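# About Dollilia

Dollilia builds effects pedals, small mixers and Eurorack modules in a workshop in Kamstead. We also sell most of what we make as kits, for people who would like to solder it themselves. Everything on the site is designed by us, and everything listed as assembled was put together and tested in the same building.

## How we started

The company began as a repair bench. Local players brought in old fuzz boxes, tape echoes and tired wah pedals, and we fixed them. After a while the same faults kept coming back: cracked solder at the input jack, footswitches worn out, battery clips torn loose. We drew up our own fuzz circuit with board-mounted jacks left off and everything wired to the enclosure instead. That became the Arruda.

The first Arruda boards were sold bare, with a parts list printed on one sheet of paper. Several builders wrote to say the parts list had the wrong value for one of the resistors. They were right. The second run came with a corrected list and a bag of parts, and that was our first real kit.

We still repair pedals, including ones made by other companies. Please write before sending anything in. The bench gets full in the weeks before summer festivals and we may ask you to wait.

## What we make

**Arruda** is a two-transistor fuzz with a bias control on the outside of the case. It runs on 9 volts from a standard center-negative supply. There is no battery compartment in the current version. It comes as a kit or assembled.

**Drotari** is an analog-style delay with a modulation section and a separate footswitch for the repeats. Holding the switch lets the repeats build up into self-oscillation, and letting go brings them back down to wherever the feedback knob is set. The early Drotari had the output level fixed. Enough people asked for a trim that we added one inside the case, next to the output jack. You need a small flat screwdriver to reach it.

**Drotari Module** is the same circuit in Eurorack format with voltage control over time and feedback. The time input will accept audio-rate signals. It gets noisy when you do this, and some customers bought it for that.

We also make a passive summing mixer, a buffered splitter and a small power distribution board. These don't change much from year to year.

## How we build

Each production run is 200 units. When a run sells out we look at the notes from the repair bench before ordering the next set of boards, so small revisions are common. The revision letter is printed on the board near the power input. If you ask us a question about your pedal, please include it.

Circuit boards are made by an outside supplier and arrive bare. Surface-mount parts are placed by machine at the same supplier for the Drotari Module only. Everything else is through-hole and soldered by hand here. Enclosures are drilled in the shop and sent out for powder coating.

Every assembled unit is plugged in and played before it is boxed. Delays are left running for 4 hours and checked again afterward.

## Kits

Kits include the board, all components, the drilled enclosure, hardware and knobs. You supply the solder, an iron, side cutters and a multimeter. Build guides are free to download whether or not you have bought the kit, and the schematics are on the last page of each guide.

If your kit doesn't work when it's finished, send clear photos of both sides of the board. Most problems are a part turned the wrong way or a cold joint, and we can usually spot them by email. If we can't, you can mail it in. We charge a flat bench fee for kit repairs and return shipping.

## Warranty and returns

Assembled pedals and modules are covered for two years against faults in parts and labor. The warranty stays with the unit, so it still applies if you bought yours used. Modifying a pedal ends the warranty on the part of the circuit you changed.

Unbuilt kits can be returned within 30 days. Once soldering has begun we can't take them back.

## Visiting and contact

The workshop is at 277 Mill Street, Kamstead. There is a small counter at the front where you can try the current range through a guitar amp or a powered speaker. Bring your own instrument if you can. We are closed for two weeks in March for stocktaking, and orders placed then go out after we reopen.

Email is the best way to reach us. The phone is at the front counter and we don't always hear it from the bench.

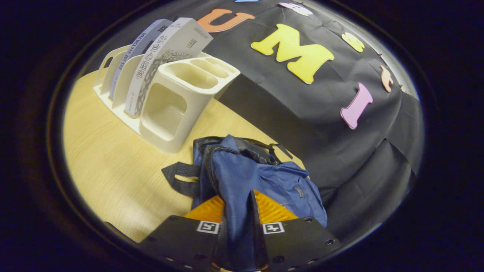
*White desk organizer with two printed cards in the back slots.*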